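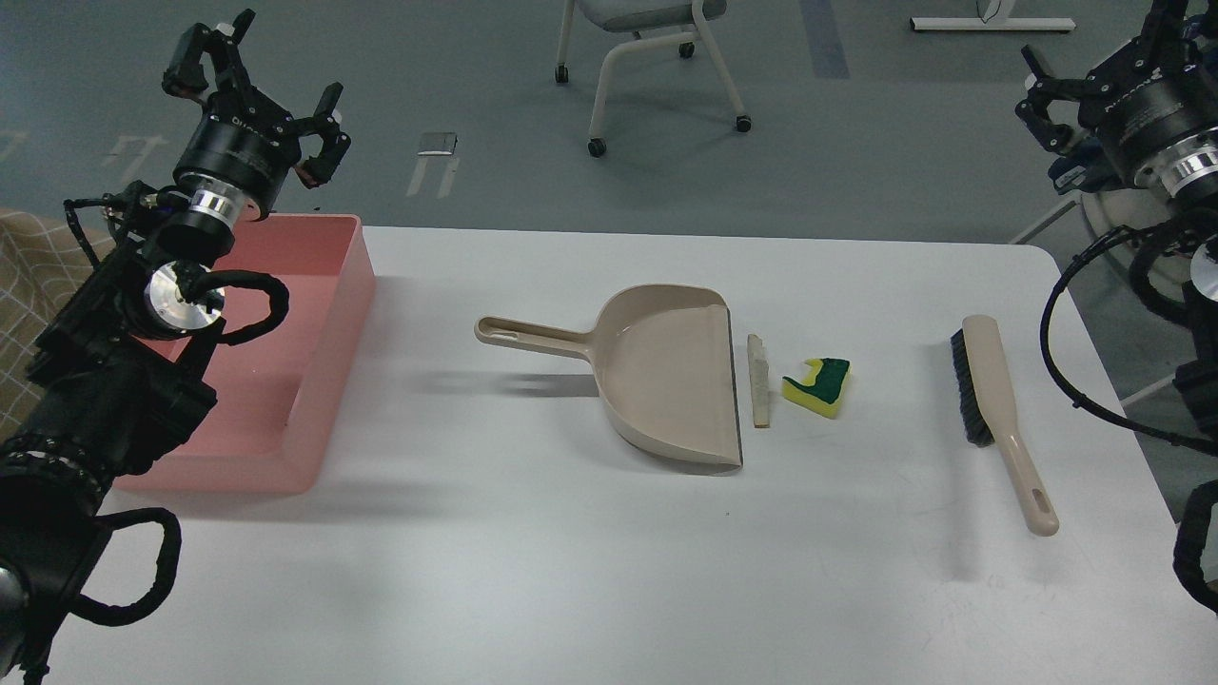
I'm looking for two people to help me keep a busy little craft room clean, and I'd like them to start as soon as we can sort out the paperwork. The studio is called Jara and it's upstairs on Skakodgate, over the frame shop. We do beginner woodcarving and paper crafts, so you can guess what the tables look like by the end of a class! The kit is nothing fancy. You'll mostly live with a beige dustpan, a hand brush, and a yellow sponge with a green scouring side (that one has seen better days, and yes, new sponges are on my list). Bits of wood like the stick lying next to it turn up everywhere, so you learn to check the tabletop before you wipe.

The job is part-time, three evenings a week, two hours each time. You come in when the class is packing up, and you leave when the room is ready for the next morning. I've run the place since January and up to now I've done all the cleaning myself, usually while also answering emails and hunting for somebody's lost scarf. It's too much for one person, and the room deserves better than what I give it at nine at night.

What you'd be doing: brushing down the worktables and wiping them, sweeping the floor, putting trays and tools back on their shelves, rinsing brushes, taking out the trash and the recycling, and giving the sink a proper scrub. Once a month we pull everything away from the walls and do the corners, and I pay extra for that evening. I'm there for it too, with pizza.

Please brush first and wipe second. I know that sounds picky, but wet sawdust on a white tabletop is a misery to get off and I've lost whole evenings to it. Chips of wood big enough to carve go in the scrap box, and everything else goes in the trash. Finished and half-finished student pieces stay exactly where they are, even the ones that look like kindling. Especially those, really.

You don't need experience. I'd much rather have someone who notices things, like a blade left out or a shelf that's starting to wobble, and tells me. You should be okay with stairs (there's no elevator) and with a bit of dust. We use unscented soap because one of our regulars gets headaches, so please go easy on perfume as well. Gloves and aprons are here, and I keep masks in the drawer by the door.

The first five shifts are paid training, same rate as after. Let me know when you write what you'd hope to earn per hour and I'll tell you straight away if we're in the same neighborhood. You also get a free spot in any class that isn't full, and 6 dollars toward the bus each shift. The Bodcombe bus stops right outside.

To apply, send a few lines about yourself through the Datemix page, or drop a note in the mailbox downstairs marked Jara. No resume needed, but do tell me which evenings you're free and the best way to reach you. I'll be reading everything that arrives by April 22, 2022, and I answer everybody, even if it takes me a few days.

Come by and see the room first if you like. The coffee is decent and the door is usually open in the afternoon.

Jaruwan Somboon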